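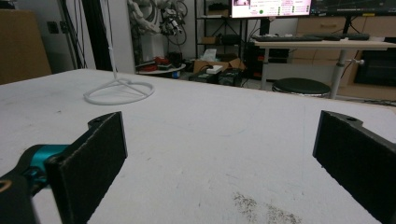 Filed under: Grippers, Workbench

November 12, 2022 – by Brakura Notes

I have been using the same pair of hand-held grippers for long enough that I stopped thinking about the pads. They came with a smooth rubber face, and they were fine for cups and boxes. Then I started working with a wire display rack, the kind that holds key rings in a gift shop, and the smooth pads turned into a problem. Thin round wire slides on smooth rubber. You close the fingers, you lift, and the rod rolls a little, so the whole rack ends up leaning.

So I ordered two sets of flat pads with a rough face. One is from Cidberg and the other is from Kasprzak. They bolt onto the same bracket with a single small screw. Both are black, and once they are on the gripper I can't tell them apart without turning them over.

The test was simple. Pick up the rack near the foot with the left gripper, hold it upright, and hang something on one of the hooks with the right gripper. I did 100 tries with each set. A try was bad if the rack slipped or twisted enough that I had to let go and start over.

The Kasprzak pads went first. I had 5 bad tries, and most of those were me coming in at a bad angle. The fingers open wide and it is easy to forget how far the right one has to travel before it touches anything. The rough face holds the wire well. The downside is dust. It picks up whatever is on the table, and after a long session the edges start to look chewed.
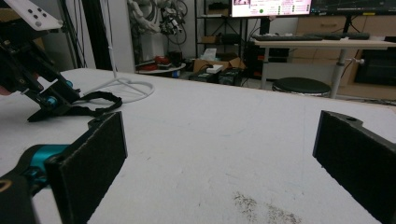

The Cidberg pads did better on the count, with 2 bad tries. They are a bit stiffer, so the jaw doesn't give when it meets the rod, and I could feel the contact through the handle sooner. I liked that. What I didn't like is that the screw backs out. I had to tighten it more than once, and a drop of thread locker is going on there before I do anything else with them.

Straps made more difference than I expected. The stock strap is flat webbing and it gets loose as your hand warms up. I swapped in a Rumisport wrist wrap, which is meant for lifting weights, and the gripper stopped rocking on the back of my hand. It costs less than lunch. The only trouble is that it takes two hands to fasten, and by then one of your hands is a gripper. Put the right one on last and use your teeth.

I also went back and forth on cameras. The wrist view is good for seeing the pads meet the object, and bad for nearly everything else. On a tall, skinny thing like this rack you get the foot and a piece of the rod, and the hooks are somewhere out of view. The head view gets the hooks and both hands, but the fingers hide the contact half the time. I am keeping both.

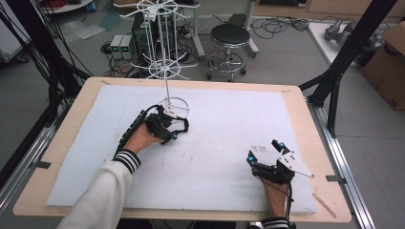 WORKBENCH / SETUP NOTES

A few things I want to remember for January, when I plan to redo this with a heavier rack.

Foam board is a nice surface. The wire foot doesn't skate on it the way it does on bare wood, and a sheet is cheap to replace. It scuffs fast, though, and pencil marks don't come off.

Cables should run back along the forearm and get tied near the wrist. When they hang free they catch on the rack's hooks.

The blue markers on the fingertips need a wipe now and then. Tracking gets jumpy when they are dirty and I spent an evening blaming the software.

For now the Cidberg pads stay on. The Kasprzak set is in the drawer and will probably go on a second pair when I build it.

3 comments

wirebender
Did you try heat shrink on the smooth pads? I did that for thin rods and it was okay for a few weeks.

Brakura Notes
I didn't. I have some in the right size, so maybe I will before January.

Guest
Same screw problem here with the Cidberg ones. A split washer fixed mine.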